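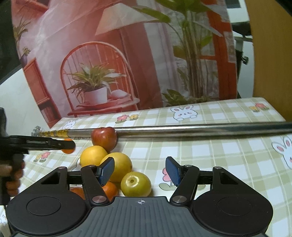 p. 9

NOTES – neighborhood laundromat talk, Plallau library, May 2018

Start slow. Water first. Don't read the slides out loud like last time.

Hello, thanks for comming, my name, the shop (Dallik Wash, corner of Chávez Street). Twelve minutes then questions. Ask who here has a washer at home. Ask who still comes to us anyway. Wait for hands, dont rush it.

WHY A LAUNDROMAT
– my aunt's place first, I folded there after school
– took over the lease in September, bad month, two dryers dead the first week
– people think it's a machine business. Mostly it's a chairs and lights business. Folks sit there an hour. If the chairs are bad they go to Mindeck, across the bridge
– tell the story of the lost wedding tablecloth (short version!!)

THE WATER BILL
Slide with the bill. Give them a second to read it.
First full bill was $3,443. I thought it was a typo. Called the city, on hold forever, not a typo. Old top loaders. Leaky valve behind the back row, had been dripping who knows how long.
What we did: fixed valve same day. Swapped the top loaders for front loaders a few at a time, used ones, from a place that was closing. Would not do used again on the big ones. Parts took weeks.
Someone will ask what the bill is now. Say lower, say it moves with the season, comforters in spring. Don't get stuck here.

PRICES
Went up once. Put a sign up 60 days ahead, in English and Spanish, big letters. Lost a few regulars, most came back. Eliécer Echeverri helped with the Spanish – he is coming tonight, point him out if he's in the room, he'll hate it.
Quarters vs. cards. Kept both. The card company wanted us to drop the coins. Older customers count out quarters at the kitchen table, that's their budget for the week. Pause here.

FREE WASH NIGHT
Once a month, doors open late, soap is on us. We did 400 loads the first year. Line out the door in the winter. Kids doing homework on the folding tables. Library sent over a book cart (thank the library!! they are the hosts)
Trouble with it: staff were wiped out by closing. Now two people on, and last load goes in an hour earlier.
Need soap. Powder or liquid, no scent if they can. Box by the door on the way out.

THINGS I WOULD DO DIFFERENT
– get the pipes looked at before signing anything
– floor drains. look at the floor drains
– better chairs from day one
– write down who to call when the change machine jams, tape it ON the change machine
– not paint the ceiling yellow

If running long skip the lint trap part. If short, do lint traps, people like it. Clean it every load, at home too, takes ten seconds.

END
Hours card is on the table, take one. Next free wash night is on the back.
Questions. Repeat each one into the mic, back row can't hear.
Parking lot gate gets locked at nine so stop by quarter to.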